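Explore > How Research Works > Meetings and Talks

What Is a Research Conference?

A conference is a meeting where people who study the same subject tell each other what they have found. It can last one day or a whole week. Small conferences fit in a classroom. The Prilcombe conference, held every August, has 900 people and lasts four days.

Work begins long before the meeting. The organizers publish a notice named a "call for papers." It gives the subject, the place and the last day for sending in ideas. Next year's deadline is 9th April.

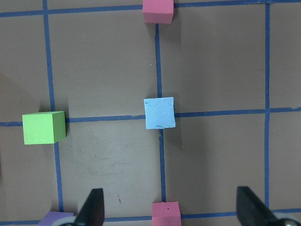 A tabletop marked into squares with blue tape.

A person who wants to speak writes an abstract – a short paragraph that says what question was studied, how it was studied and what the answer was. Two readers check each abstract. They may accept it, refuse it or ask for changes. The last Prilcombe program had 58 talks. 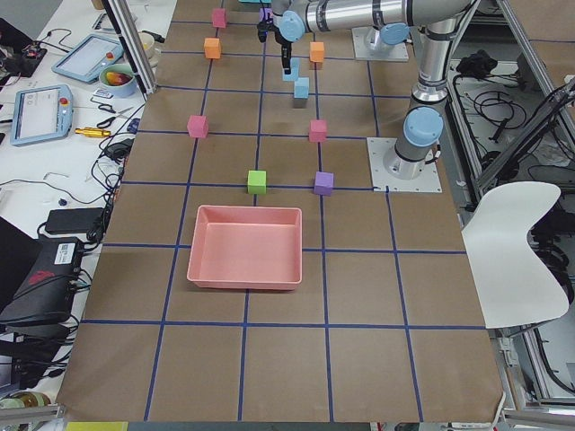
Talks on similar topics are put together in a group, and the group is called a session. Each session has a chair. In this case a chair is a person: he or she introduces the speakers, watches the clock and picks who may ask a question. A talk is often 20 minutes long, with a few minutes afterward for questions.

Some people make a poster instead of giving a talk. They stand beside it and explain it to anyone who stops to read. Posters suit work that is not finished yet.

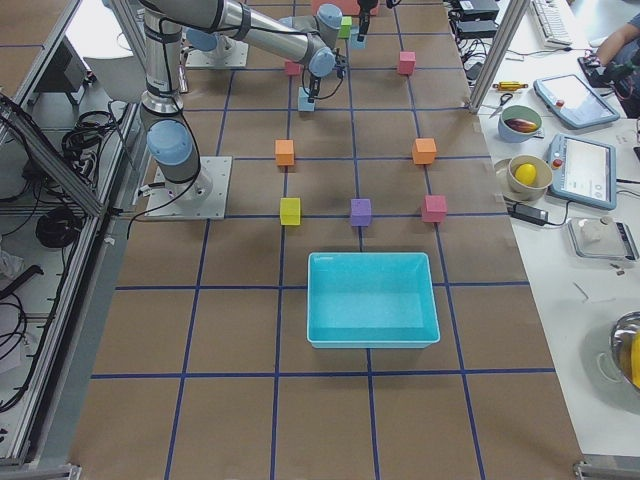
Anqi Long wrote to us that her first question at a conference, in Cambridge, was only four words long – "How did you check?" – and that the speaker needed the rest of the session to answer it.

After the meeting, many conferences collect the written papers in a book called the proceedings. People who did not attend can read it in a library or online.

Words to know: abstract, session, chair, proceedings

Filed under: Ages 9 to 12, Big Words Explained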